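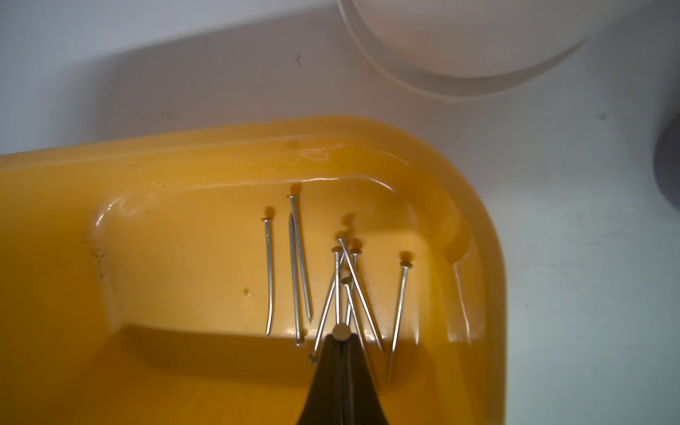
Search posts
Search

Yasmine Badawi
garage bench sort-out, going to post as I go or I'll quit by lunch. starting with nails

for years it's all been in one coffee can. finishing nails, roofing nails, picture hooks, a house key from the Crabtree street place. you stick your hand in and regret it

so the plan - tip a handful in the yellow tray, pick through, good ones into jars, junk into the soup can. small handfuls! I tried dumping the whole lot on the bench first and half of it rolled behind the vise

tray needs a scrub btw. still using it

the thin silver ones are the worst. they grab onto each other and you pull one and get four. pick them up by the head, not the middle

bent ones - I know I know, you can straighten them. my dad did, with a hammer on the back step, all evening. I'm not doing that for a nail that costs nothing. slightly bent goes in a "maybe" jar, really bent goes in the can

ok the maybe jar is already fuller than the good jar. rethinking the maybe jar

someone asked what jars - baby food ones from my sister, plus 5 of the square Kultmont ones w/ the screw lids. square ones are way better on a shelf, they don't wander

labels are masking tape and a marker. I write the length and what I last used them for. "1 1/4, back of bookcase" means more to me than any gauge number

lunch. found a Nollow receipt at the bottom of the can for a box of nails I then bought again in March. and again after that apparantly

back at it. tip from Derkerora in the replies: magnet in a sandwich bag, sweep it thru the sawdust, turn the bag inside out over the jar. works great on the floor behind the vise. got 27 nails and a drill bit I accused my brother of stealing

sorry to my brother

brass screws don't come up w/ the magnet so you still have to go in for those by hand. gloves. I did not wear gloves

rusty ones: tossing them. if it's just a bit orange on the tip I keep it for garden stuff, bean frames and so on

count for the thin silvers, good ones only: 47. that's enough for the closet trim plus the 2 frames in the hall, so no I am not going to the hardware store this weekend

can is empty. smells like pennies

next is the screw drawer, which doesn't open all the way becuase of what's in it. starting after dinner if my back lets me

also need more square jars, if anybody has some they want gone lmk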